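Bac de rangement Cestura, noir, ouvert
Référence 1786
Marque : Cestura
Catégorie : Atelier > Rangement > Bacs et casiers

Le bac Cestura est un bac rectangulaire en plastique noir, sans couvercle, pour les vis, les petits outils et les pièces qui traînent sur l'établi. Il se pose sur une table, sur une étagère ou dans un tiroir assez profond. Nous le vendons depuis le mois de mars et il remplace l'ancien modèle Gekier, qui n'est plus fabriqué.

Le bac est plus long que large. Les parois intérieures sont inclinées vers le fond, ce qui permet de ramasser les petites pièces avec les doigts sans qu'elles restent bloquées dans un coin. Le rebord est étroit et relevé. Pour le nettoyage, un chiffon humide avec un peu de savon suffit. Il faut éviter l'acétone et les autres solvants forts.

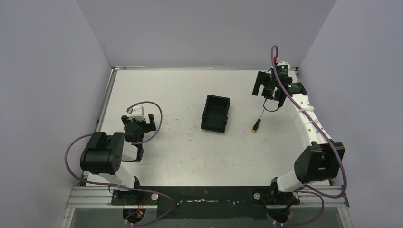

Botond Kovács

J'utilise ce bac pour les travaux de montage, avec un tournevis à manche noir et embout jaune orangé que je laisse à côté, du côté droit. Sur une table blanche, le noir se retrouve vite du regard et je n'ai pas besoin de chercher. Le fond est sombre aussi, donc pour les vis noires je conseille de mettre une feuille de papier clair à l'intérieur. Pour les vis en acier c'est très bien comme il est.

Le tournevis n'est pas compris dans le prix. Vous trouverez nos tournevis dans la gamme Yuen, à la page Outils à main.

Conditionnement
À l'unité : référence 1786
Carton de 20 pièces : référence 1087

Livraison
Les commandes sont préparées dans notre dépôt Jenari et partent sous deux jours ouvrables. À partir de 68 euros d'achat, les frais de port sont offerts pour la France et la Belgique. Pour la Suisse, veuillez nous écrire avant de commander, car les frais changent selon le poids.

Retours
Un bac non utilisé peut être retourné dans les 20 jours. Merci de joindre le bon de livraison au colis. Si le bac est arrivé fendu, envoyez-nous une photo et nous faisons l'échange sans retour de la pièce.

Voir aussi : Étiquettes adhésives Cestura, Séparateurs pour tiroir Jenari, Tournevis Yuen

Fiche mise à jour le 30 juil. 2023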